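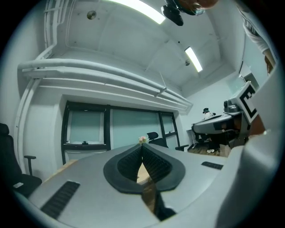 Closer

The bone bed at Brelska was never meant to be a fish story. The crew went up the valley in May looking for plant fossils, leaf prints mostly, and had packed for leaf prints. Thin chisels, a lot of newspaper, not nearly enough plaster.

Then a slab split the wrong way and there were teeth in it.

Big ones. Flat on one side, ridged on the other, set in a jaw as long as a man's arm. By dark they had the front half of a skull. By the next night, a second one, lying nose to tail with the first.

What they had was a lake fish, and a bad-tempered one from the look of the bite. The working estimate puts the larger animal at 8 feet, tail included, though the tail is missing and everyone on the dig will tell you so before you can ask. The lake is gone too, 70 million years gone. It left gray mudstone, a few snails and a smell when you crack a fresh piece, sort of like wet pennies.

The slab went down to the museum at Jumine in the back of a farm truck. Four hours on a road that isn't much of one. It got a number, 3061, and a shelf, and for a while that was that. Museums have more rock than hands. Some of the jackets in the Jumine basement are older than the people hired to open them.

It was the ribs that moved it up the list. A preparator cleaning the smaller fish found scratches on them – short, paired, all running the same way. Not tool marks. The rock over them hadn't been touched yet. Something had fed on this fish, and whatever did it had two points at the front of its mouth and knew how to pull.

So, who? The easy answer is another fish. The big one is lying right there after all. But the spacing is off, too narrow by half, and the teeth in that jaw would have crushed the rib, not scored it. A turtle has been suggested. So has a small crocodile, and a wading bird, which got a laugh at first and is getting less of one now.

The Taheri quarry, one ridge over, has bird tracks in the same gray layer. Lots of them, going back and forth along what must of been the shoreline. No bones yet. Tracks are like that, they turn up without the feet.

A cast of the scratched rib has gone out to be compared with beaks and jaws in other collections. Slow work, and the mail is slow as well. Meanwhile the crew wants to go back up before the stream undercuts the bank, which it does a little more every spring. There's a tail in there somewhere, they think, maybe a yard further in. Last season they stopped where the overhang started to drip grit on peoples necks.

This time they're taking more plaster.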